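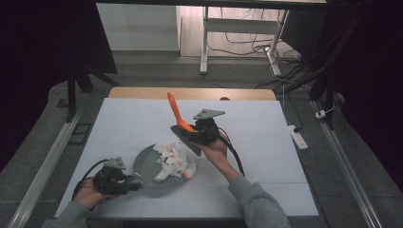 SPEAKER NOTES / Session 2: Getting the examples

OK, deep breath, slow down, you always rush the start. Say hi, thank Wellington Portela for the intro, then straight in.

So I want to talk about plates. I know the program says "demonstration data for contact-rich tasks," but really it's plates, and how you get a person to tidy one up a few hundred times without both of you going crazy.

First slide is already up. Two hand-held grippers, one person, a spatula with an orange handle, and a round plate with a heap of crumpled tissue on it. Give people a second to look at it! Then point at the jaws: the spatula is in the gripper, and the person only ever holds the gripper. Whatever the policy learns about holding a spatula, it learns through those jaws. Mention the second gripper over by the rim too, because we always record both hands, even when one of them has very little to do.

Now the numbers. We collected 410 episodes for the plate task on the Prullirum project and threw out 100 of them. (Pause. Somebody usually groans.) Most of the bad ones were boring-bad -- tracking dropped out, or the person started before the recording did. Seven were weird enough that I kept them in a separate folder, and I'll show one at the end if there's time.

Why tissue? It's cheap, it's light, and it never lands the same way twice. We started with foam cubes and the model got very good at foam cubes, and that was about it. Crumple some tissue and every episode has a different pile in it. Ask if anyone has tried rice. Someone will have. Let them complain for a minute, it's a good break.

Next bit, go easy on the tone: the Gravex people like short scripted episodes and I don't. I'd let the operator fumble. If the spatula slides under the pile wrong and they back off and try again, keep it! That's the part the model is starving for. Ask them to slow down a little, though -- everybody speeds up by Thursday afternoon, and you can see it in the data.

Drink some water. Then on to labeling, and the Irnus slide.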